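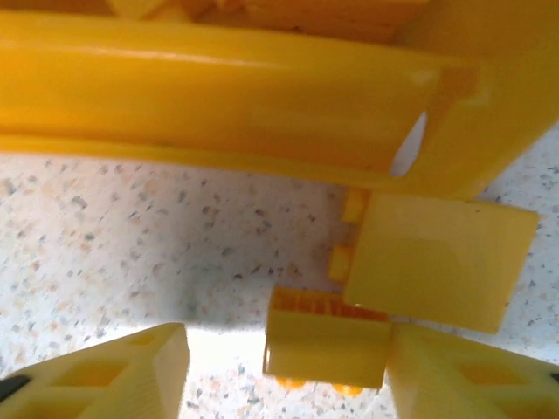 Notes pour l'intervention « Acheter du plastique recyclé sans se tromper »
Durée prévue : 36 minutes, questions comprises

Ouverture
Remercier Mwanaisha Masanja pour l'invitation. Rappeler que je parle côté achats, pas côté chimie. Demander à main levée qui a déjà signé un cahier des charges avec un taux de recyclé. Ne pas commenter le résultat, enchaîner.

Diapo 2. Ce qu'on appelle recyclé
Deux origines : les chutes d'usine rebroyées et les déchets collectés après usage. Les vendeurs mélangent les deux dans leurs plaquettes. Lire à voix haute la phrase de la brochure Drinivex (« matière issue du recyclage »), laisser un silence. Elle ne dit pas d'où vient la matière.
Si la salle est technique, dire un mot des additifs. Sinon passer.

Diapo 3. Le cas Loureiro
Commande de bacs de tri, 900 pièces, livraison en avril. Le contrat demandait du recyclé, sans préciser la part. Le fournisseur a livré à 15 % et il était dans son droit. On a perdu deux mois en courriers.
Bernardo Serrano a ensuite réécrit la clause. Afficher la version avant et la version après, laisser le temps de lire.

Diapo 4. La couleur
Question qui revient tout le temps. Le recyclé post-consommation sort souvent gris ou vert foncé. Pour des teintes claires ou vives, il faut un tri plus poussé, donc un prix plus haut, ou accepter des écarts d'un lot à l'autre. Chez Kidell, on a fini par écrire la tolérance de teinte dans l'annexe, avec un échantillon signé des deux côtés.
Faire circuler les deux échantillons (pochette bleue, penser à les récupérer).

Diapo 5. Le prix
Donner l'ordre de grandeur du surcoût chez Zonent : roughly 800 euros sur le lot, soit à peu près rien à l'échelle du marché. Préciser que ce chiffre vaut pour ce lot-là.

Diapo 6. Ce qu'il faut demander
L'origine de la matière, par écrit.
Le pourcentage, pièce par pièce et non sur la gamme.
Le certificat du lot livré.
Qui reprend les pièces en fin de vie, et à quel prix.

Questions
Si on me demande pour le contact alimentaire : autre réglementation, renvoyer vers Mwanaisha.
Laisser mon adresse à l'écran.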